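Kehrroboter auf dem Vorplatz: Was wird aus der Frühschicht?

Tariq Kakakhel
Ich arbeite bei Minhas in der Außenreinigung, am Standort Brekusdale. Seit August fährt bei uns ein Kehrroboter von Tuselo über den großen Platz, 30 Minuten pro Durchgang. Früher haben wir das zu zweit von Hand und mit dem Aufsitzer gemacht. Jetzt heißt es, einer aus der Frühschicht soll »die Maschine betreuen«, der andere kommt in die Halle. Mehr Geld gibt es dafür nicht.

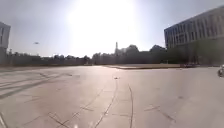 Der Roboter hat laut Zähler 179 Einsätze hinter sich und bleibt vor allem morgens bei tiefer Sonne öfter stehen. Dann muss jemand raus und ihn freigeben. Zählt das als Bereitschaft? Und wer hat das bei sich schon geregelt?

Asif Gilani
Wir hatten das Gleiche bei Atness, anderes Gerät, gleiche Diskussion. Bei uns gibt es inzwischen eine Betriebsvereinbarung: Die Betreuung steht als eigene Tätigkeit im Plan, und wer den Alarm auf dem Handy hat, ist in Arbeitszeit und macht nicht nebenbei Pause. Fragt euren Betriebsrat, ob er vor der Einführung beteiligt wurde. Falls nicht, ist das der erste Punkt.
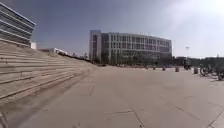
Zur Versetzung in die Halle würde ich mir den Arbeitsvertrag ansehen und nichts mündlich zusagen. Schreibt außerdem auf, was weiter von Hand gemacht wird, sonst gilt der Platz auf dem Papier als erledigt. Eine breite Treppe wie die neben eurem Platz fährt so ein Gerät nicht, und um die Poller und abgestellten Zweiräder herum bleibt auch immer etwas liegen. Bei uns waren das nach der Umstellung nachweislich fast 1000 Stunden im Jahr — eingeplant war dafür keine einzige.

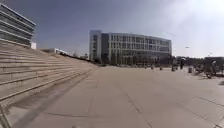
Die Liste haben wir vier Wochen lang geführt, mit Uhrzeit und Grund für jeden Stopp. Danach blieb die zweite Stelle draußen erhalten, allerdings mit späterem Beginn.

kehrwoche_1773
Bei uns steht das Ding meistens in der Garage. Abwarten.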